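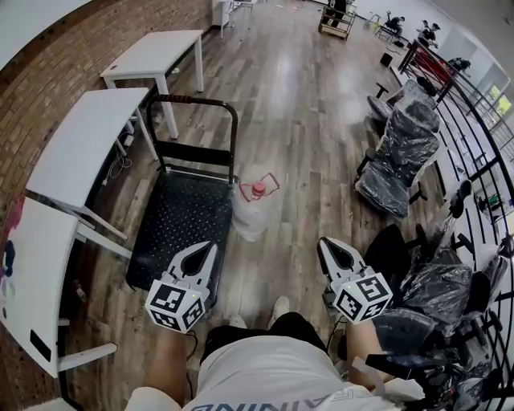

Ferry to Hoarau in August, what happens if it gets canceled?

Leopold Holzer
Posted 18/11/2023

I'm planning two weeks on Hoarau next August and trying to work out how much slack to leave at the end. The ferry company is Wurero and their site says sailings are "subject to sea conditions" but gives no details on refunds or rebooking. My flight home leaves from the mainland in the morning and the last ferry the day before gets in at 4 in the afternoon. Is that cutting it too close in storm season? I'd also like some idea of what to pack. At home my summer clothes are shorts, a white T-shirt and light gray sneakers, and I was going to bring the same and not much else, but I've read that it can rain for days. Do I need real boots? We have a room booked in Hesar, up the hill from the harbor, if that matters.

Settimio Morelli

I lived in Hesar for two years and took that ferry a lot. Yes, it's too close. In August I would come back two nights before the flight, not one. When a storm is on the way they usually stop the boats the day before it arrives, and they don't start again until the swell goes down, even if the sky is blue by then. I once waited 42 hours for a boat in perfect sunshine.

On tickets: if Wurero cancels, you can get your money back or a seat on a later sailing. You have to ask for the seat in person at the harbor office. The phone line is no help on those days. Go early, take your passport and the paper ticket, and ask for the list. They fill the first boat from the list in order. If you bought through an agent, the refund goes back to the agent, and mine took 16 days to pass it on.

Shorts and T-shirts are fine, it stays warm even when it pours. Sneakers are okay in town. The steps down from the upper part of Hesar are steep and get slick, so I'd add sandals with a decent sole. I never owned boots there. Do bring a light rain jacket, an umbrella won't last in that wind.

One more thing, ask your host about the shutters when you check in. Some of the older rooms have metal ones that have to be latched from outside.

Mukex

we went in august and it didnt rain once. wouldnt worry

harborcat_9

Agree with Settimio about coming back early. There is also a small cargo boat that takes passengers and sometimes runs when the big ferry doesn't, but it's a rough ride of roughly five hours and there is nowhere to sit inside. I would only use it if I was about to miss a flight.

Bring cash too. The bank machine by the harbor goes down whenever the power does, and the noodle place and the bakery don't take cards at all. Hoarau has a second machine at the post office but that's only open in the mornings.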